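Rasota opens framing and print hire service in Ronthorpe

Offices, surgeries and small hotels can now rent framed prints by the month

Ronthorpe, September. Rasota, the picture framing firm, has opened a hire service for businesses that want art on their walls without buying it.

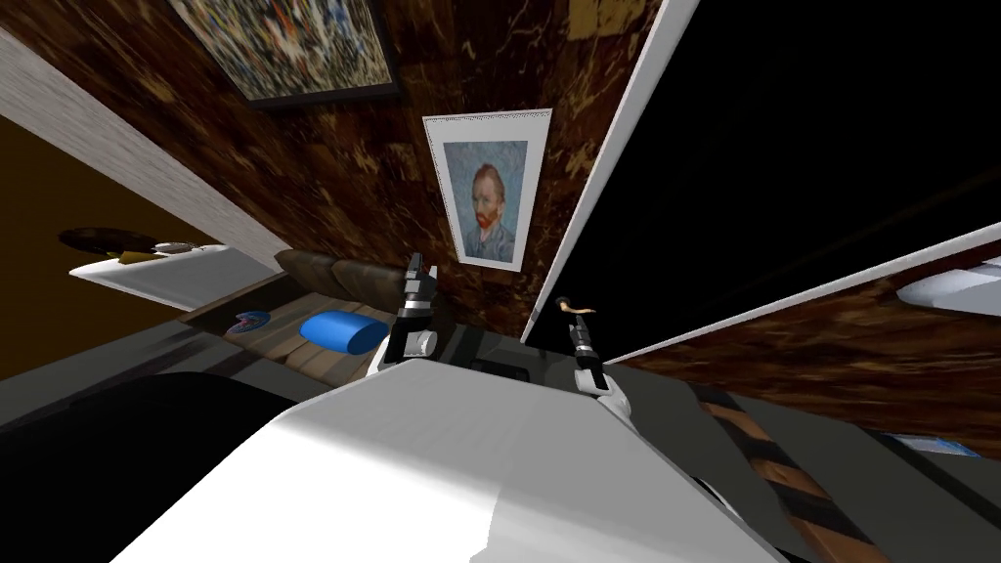
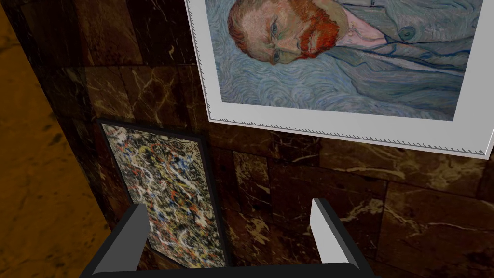 The service starts with 786 framed prints, held at the firm's Hutapea Road workshop. Customers choose from a printed list or visit by appointment, and the monthly charge covers delivery, hanging and one change of pictures each year. Reproductions of well-known paintings make up most of the list. A Van Gogh self-portrait in a thick white frame, as on the dark brown marble wall in the second picture, is the kind of pairing the firm suggests for entrance halls, where pale frames show up well against dark stone. Abstract prints are listed separately.

"Most of our trade customers were asking us to reframe the same few prints every couple of years," said Farah Liem, who runs the workshop. "Hire suits them better, and we get the frames back to repair."

Rasota already looks after 1157 pictures for clients in Ronthorpe and Clerkamville. Deliveries to Clerkamville will begin once a second van is in use. Frames damaged in normal use will be mended free of charge. Glass is charged at cost.

Bookings are handled by Slamet Ginting at the workshop, from 9am to 4pm.

Last updated: September

Contact | © Rasota | Back to top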